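Date: Wed 10 February
Subject: Re: [chores-wg] Readiness of manipulation systems for household and stockroom work

Dear list members,

Thank you to those who replied to the circular on the readiness review. This message answers the points raised by the Senbridge office, which are quoted below so that members who joined after July can follow the exchange.

> The draft summary says that "putting away packaged goods" should be listed as ready for limited use. We do not see how the working group reached that view. Our own stockroom staff handle soft packets, glossy pouches, boxes and jars in the same hour, often from the same crate. The demonstrations we have attended used boxes of one size on a clean table.
>
> We would also ask what is meant by "ready." If a person has to stand beside the machine and set things right every few minutes, then our members have gained a second job and kept the first one. A home user would feel this even more strongly.
>
> Lastly, the summary relies on the Zuvlow trial. Was that trial carried out by a machine working alone, or by people holding the tools? The text does not say.

The last question is the easiest to answer, and the omission was ours. The Zuvlow material comes in two parts. In the first part, people carried out the tasks with hand-held grippers, and the recordings were used to train the control software. In the second part, the software ran on a fixed arm with the same style of gripper. The draft ran the two together under one heading. They will be separated in the next version, and the figures for each will be given in their own table.

For the record, the first part holds 3191 recorded attempts, of which 1424 involve packaged food. The second part is much smaller, at 513 attempts by the arm, all of them with packaged goods. We accept that a reader of the draft could have taken the larger number to refer to work done by the machine. It does not.
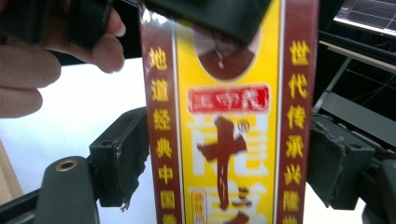
The working group's position on packaged goods rests mainly on the question of grip, and it is narrower than the Senbridge reply suggests. We hold that a two-sided grip on an upright package is now within reach of ordinary equipment, provided the package is presented in a known position. A glossy package with maroon borders and a yellow panel, held between two black pads that press on it from left and right, is typical of the goods we have in mind. The pads bear on the side borders and leave most of the yellow panel clear, so a label reader placed in front would have something to work with. Wear is a separate matter. The edges of those pads are frayed and rough, and the draft says nothing at all on how the condition of the pads should be checked or how often they should be replaced. Liao has proposed a replacement schedule based on hours of use, and the group will take this up at its next meeting.

On the meaning of "ready," we agree that the word has been used too freely. The following definitions are proposed for comment:

- **Ready for limited use:** the machine completes the task in a prepared space, with a person on call in the same building.
- **Ready with attendance:** the machine completes the task while a person stays in the room and may need to step in.
- **Under study:** the task has been shown, but no claim is made about regular use.

Under these terms, putting away packaged goods in a stockroom would move down to "ready with attendance." The same task in a home would be "under study." Kitchens and pantries differ too much from one another, and the shelf heights, lighting and clutter in our trial homes were not recorded well enough to support a stronger statement.

Members asked for the standing of the other tasks. The list as it now reads is as follows:

| Task | Stockroom or shop floor | Home |
|---|---|---|
| Moving sealed boxes of one size | Ready for limited use | Under study |
| Putting away mixed packaged goods | Ready with attendance | Under study |
| Folding towels | Ready with attendance | Under study |
| Wiping flat surfaces | Ready for limited use | Ready with attendance |
| Loading a dishwasher | Not assessed | Under study |
| Opening packets and pouches | Under study | Under study |

The entry for opening packets and pouches will disappoint some members. Baneo argued for a higher rating on the strength of its own bench tests, and those tests were carefully done. They were, however, limited to pouches with a straight tear line, placed in a holder by hand. Until results are available for packets picked up from a shelf, the group does not feel able to change the entry.

There remains the point about the second job. We do not have a full answer. The stockroom trial kept a log of every occasion on which a person stepped in, but it did not record how long each one took – a packet nudged upright and a crate emptied and repacked both appear as a single line. Time spent attending the machine will be logged in the next round. Sites that wish to take part should be prepared to record it from the first day, including time spent on cleaning and on resetting the work area.

We would ask offices not to quote the draft summary in purchasing papers while these changes are being made. At least one supplier has already described a product as meeting the "limited use" level. No such level has been adopted, and the group has not assessed any product for sale.

Comments on the definitions and on the table should be sent to the list, so that all members can see them. Each office may submit one combined reply of no more than 9 pages. Replies should state whether the office has direct experience of the task in question or is commenting on the wording only. Trial records may be attached as a separate file and do not count toward the page limit.

A revised draft will be circulated once the replies have been read. The two parts of the Zuvlow material will be released with it, in separate folders, together with the log from the stockroom trial in its present form.

Yours faithfully,

The Secretariat
Working Group on Household and Shop-Floor Chores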